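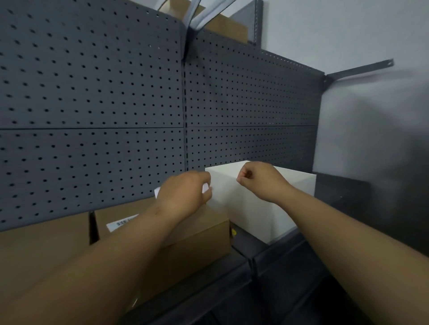
Hajar El Ouafi says she has moved apartments twice in her life and has still not opened one of the boxes from the first time. It is labeled "misc." She suspects it holds a lamp.

Her confession came in reply to a survey by Modport, the Zeresholm moving and storage company, which today launches **So**, a labeling service for people who write "misc." on things.

The survey went out to 3,000 past customers in November. The most common label reported was "kitchen," followed by "kitchen 2" and "other kitchen." One household in Stidmont had 17 boxes marked "important" and could not find its lease.
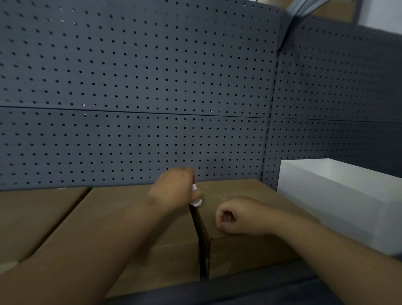
*Small boxes for heavy things, big boxes for light ones. Modport has been asking for years.*

So works with a pen. Customers receive a pad of numbered stickers and a paper booklet with a line for each box, on which they write what went in. The booklet then travels in a coat pocket and not, as company policy now states in bold type, inside a box.

"We looked at an app," said Begoña Lorente, head of customer service at Modport. "Then we remembered that on moving day the phone is at four percent and the charger is in 'misc.'"

Each pad comes with a roll of red tape for the boxes wanted on the first night. The company suggests a kettle, bedding, toilet paper and whatever the cat requires.

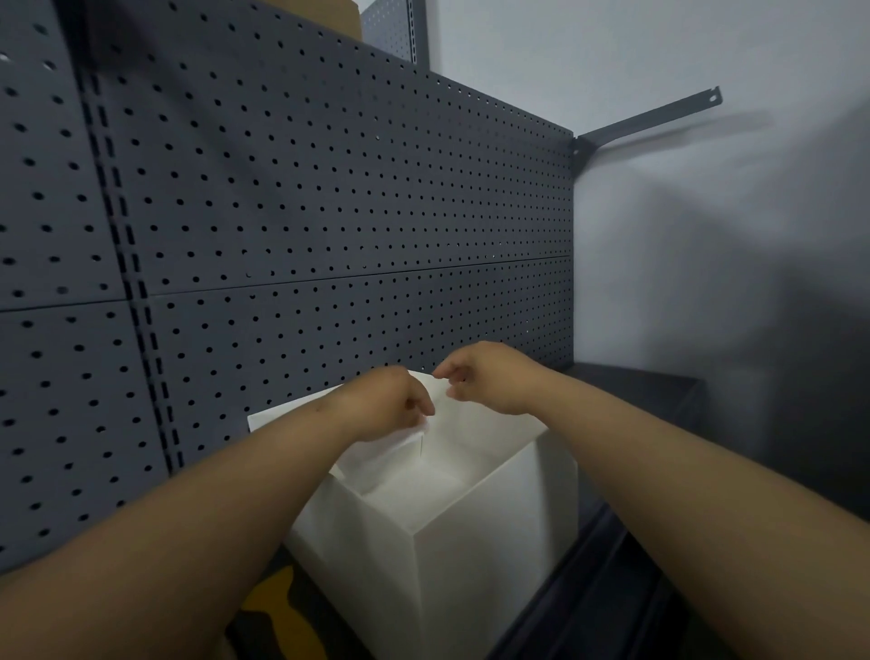 Testing ran through the fall with some 15 households, most of whom finished the booklet. Rania Samir of Zeresholm filled hers in down to the last teaspoon, then left it on the roof of the car. Modport has since changed the cover from gray to orange.

So is free with any Modport move and can be picked up at the Zeresholm and Stidmont counters. Spare booklets are available on request, including to people who have already lost one.

**Press contact:** Hazem Slaoui, Modport, Zeresholm. Mornings are best.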